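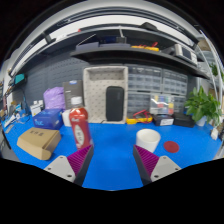 July 3, 2023

So I finally gave up on the moving-in-one-weekend idea. We have been in the new apartment on Harju Street for 12 days and I still sleep next to a wardrobe that is lying on its back like a beetle. My sister thinks this is hilarious. I think it builds character, or at least calf muscles, because I climb over it every time I want a glass of water.

The real subject today is curtains, though. I had no idea how much I relied on my old ones until the first morning here, when the sun came in at 4-something and sat right on my face! The bedroom faces east. I knew that when we signed the lease. I even said "ooh, morning light" out loud to the agent, like a fool.

Our old place had these heavy green things from Merka that my mother passed along to me (she'd had them since before I was born, I think) and they blocked everything. They're also way too short for the windows here. I held one up and it stopped well above the sill, like pants on a kid who's had a growth spurt.
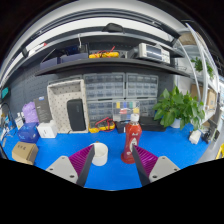 Anyway, I went shopping. The first set I tried was called Ilta, and it was supposed to be full blackout. It was more of a dim-out. You know how you can still read a cereal box in the dark if you really want to? That kind of dark. They were a beautiful rusty color and I wanted so badly to keep them, but back they went.

Then I looked into having some made. The quote was almost 400 for two windows, and that didn't include the rod. I closed the tab and went for a long walk.

What I ended up doing was buying plain blackout lining by the yard and sewing it to the back of some old linen panels. It took three evenings, most of it spent ironing, and the hems wander a bit if you look closely. Please don't look closely. I also hung the rod a good bit wider than the window, so the fabric overlaps the wall on both sides, and that made more difference than anything I'd paid for.

I put all this in my stories last week and asked if anyone had a trick for the strip of light along the top.
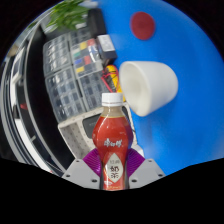

Helmi Valtonen wrote back that I should forget the rod and get a ceiling track, the kind with a little return at each end, and that she'd slept past seven every day since she put hers up in December. She also said to wash linen before sewing anything to it, or the lining will pucker the first time it goes in the machine.

I had not washed the linen. So I guess these are dry-clean curtains now!

The ceiling track is tempting, but our ceiling is concrete and I don't own a hammer drill. For now there's a rolled-up towel along the top of the rod, and I slept until six this morning. Next up is the living room, once somebody helps me stand that wardrobe up.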